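Notebook - student gripper project, Vostville group
April, started 2:00 pm

Plan for the afternoon was to finish the fold set and then redo calibration on both hand-helds. Got through most of the first part. Writing this up before I forget which runs are good.

Drift from last time is fixed, I think. It was the strap on the left unit letting the housing rotate a little against the wrist. Added a second wrap of tape under the strap and took out the foam. It's less comfortable but the housing stays put. If anyone gets sore after an hour, write it down with the time, don't just loosen the strap and carry on. We lost most of a session that way in the Quartey runs and had to sort it out by eye.

Calibration before starting: open fully, hold 2 seconds, close fully, hold 2 seconds, five times each side. Left side came out clean. Right side has a small step near the closed end. I get the same step with the fingers pressed on nothing, so it isn't the pads. Nii Kwofie thinks it is the encoder magnet sitting a bit off center. He has the spare from the Drornent kit and wants to swap it before we touch the software. Fine with me.

Target for the project is 200 usable episodes by the time reports are due. Count at the start of today was short of where the schedule says, mostly from the week the charger was missing.

Fold set notes:

Towel folds are easy and I could do them half asleep. Keep the first pinch near the corner. If it is too far in, the second hand has nowhere to go and the fold comes out skewed. Shirt folds are slow. Sleeves keep slipping out at the end of the close on the right side, which might be the same step as above. I stopped doing shirts after run 12 and went back to towels until the magnet is sorted. No point piling up shirt runs we might throw away.

Run 14 is bad from the start, tracking jumped when I leaned over too far. Marked it. Do not use it even though the last part looks all right in the log.

Setup in the bedroom was the same as before, fitted sheet on the bed, work from the side and keep both units over the mattress between runs so the start pose is about the same every time. 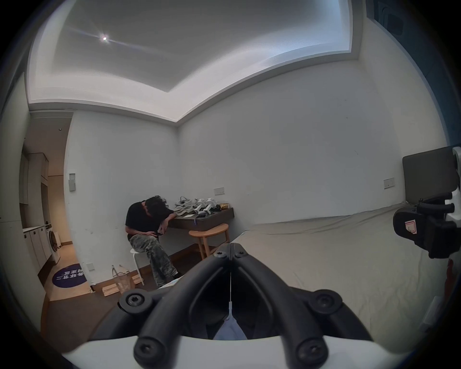 Why record folds with hand-held grippers when the club has an arm?

The arm is booked most of the week and is slow to teleoperate on cloth. With the hand-helds a person can do a fold at normal speed, in an ordinary room, and we still get finger width and wrist pose in the form the arm needs later. The cost is that we have to check reach afterward and drop any run the arm could not follow.

On that last point, the reach check is now a script and not a spreadsheet. Run it the same night. It writes a short list of runs where the wrist goes outside the arm's range, and those get moved to the side folder. Don't delete them. Plurketura (the training code) can use them for the vision part even if the motion is no good to us.

Things I changed in the log format:

Added a column for which hand started the fold. Left blank on older runs, please don't guess.
Split "fail" into "drop" and "track". A dropped cloth is still data, a tracking jump is not.
Start time is now from the recorder. People were typing it in and rounding.

Tracking is still the main worry. Plain white walls don't give it much to hold on to, and it gets worse when both units point up between runs. Tried keeping them tilted toward the furniture while waiting and had fewer warnings in the log over the next batch. Not a proper test, I changed the waiting time too. Somebody should do it with one thing changed - ten runs each way would be enough to see.

Battery: right unit lasted the session, left unit went to the low light near the end. Left one also has the older cell. Label them.

Handover for next session:

Nii swaps the magnet in the right unit and reruns the open and close check. Save the plots both ways, before and after.
If the step is gone, restart shirts from run 1 of a new set. If it's still there, leave shirts alone and do the pouch task.
Copy today's card to the shared drive and check the file sizes before wiping it.
Order more of the narrow tape, the wide stuff catches on the strap buckle.

Stopped at 5:40 pm. Copy to the drive was still going when I wrote this.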